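Zalteso Bin Picking Cell

Products > Material Handling > Bin Picking

Zalteso takes parts out of an open metal bin one at a time and passes them to the next station. It is built for shops where someone now stands at a container for most of the shift, bending and reaching for the same few parts. Lorner sells the cell as a complete unit or as a kit for an industrial arm you already own.

How it fits into the day

Most customers put the cell in front of a press, a saw or a packing table. A worker brings a full bin, sets it in position, picks the part program on the pendant and presses start. From then on the worker is free for other jobs nearby. When the bin is down to the last parts the cell signals for a change.

The parts do not need to be lined up. They can lie flat, lean on each other or sit close to a wall. Long, plain shapes such as bars and blocks are the easiest to set up. Thin sheet parts and anything that hooks together should be sent to us for a test first.
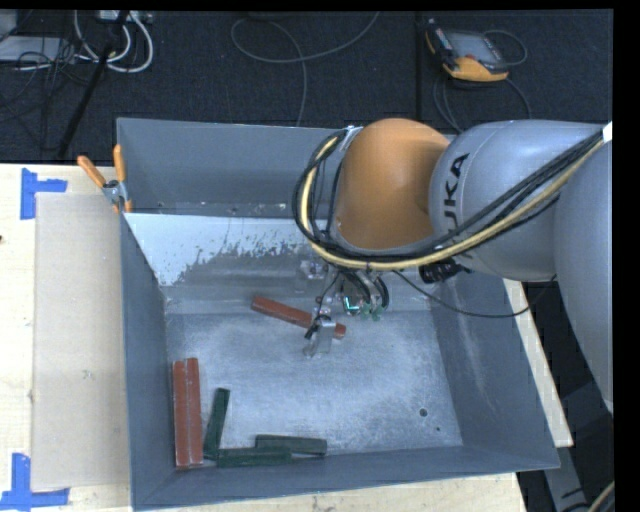 Will the cell replace the people who load by hand now?

In most shops the same people stay on and their tasks change. They bring in bins, check parts, clear the odd jam and look after more than one machine. Some plants use the cell to cover a late shift they could not fill. We ask every buyer to settle this with the crew before the order is placed, and we are glad to come in and answer questions.

What changes for the crew

Less lifting and reaching. Loading by hand means leaning over the rim of a container many times an hour, and the bottom layer is the worst of it. With the cell running, that part of the job goes away.

More checking. The operator looks at finished parts more often and keeps the log. Plan time for this. A cell that nobody checks will run bad parts as happily as good ones.

New skills. Two people on each shift should be able to restart the cell, jog the arm and change a gripper finger. Training takes place at your site on your own parts, in small groups, and no programming background is needed.

From a customer

The Moldovan plant in Wosau runs a cell in front of its finishing line. "I used to load that line myself, and my shoulder knew it by lunch," says Rosario Barbieri, now a cell operator there. "The first weeks were slow. We stopped a lot and I wrote down every stop. Now I run the cell and do the gauging for the whole line."

Her supervisor, Barrett Castellanos, would start the training sooner if he did it again. The night crew got theirs a month after the day crew, and for that month every stop after 10 p.m. waited for morning.

Specifications

Part weight: up to 17 kg, gripper included
Reach into bin: 900 mm
Part change: 30 seconds from the pendant
Stored part programs: 235
Gripper: two-finger, replaceable fingers
Bin: open top, rigid walls, metal or hard plastic
Guarding: fence or area scanner, to suit the site

Before you order

Send us ten of your parts and one of your bins. We run them in our test room and return a written report with the pick rate and any parts we could not reach. Corners and steep walls cause most of the trouble, and a different bin is often cheaper than a different gripper.

Test room bookings: Anju Vishwakarma
Training and site visits: Thaddeus Dvorak
Spare fingers, hoses and cables: Ingrid Brannigan

The next open training places are in June.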